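Notebook, Darnska ringing hut, December

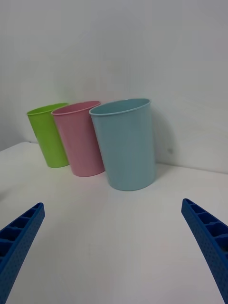

Green, pink and light blue tumblers, white tabletop.

Thrush count from the Coron ridge transect entered. 166 registrations, 98 of them song thrush, remainder redwing or unassigned. Listening station 70 logged shots from 06:40, so flush bias is likely in the first hour. Kept those records but flagged them.

Wing length for ring 952 disagrees with the field sheet. Arsen Kostiuk to check the original. Do not send bag-return comparison to Ķēniņš until this is fixed.

Spare batteries for station 70 still on order.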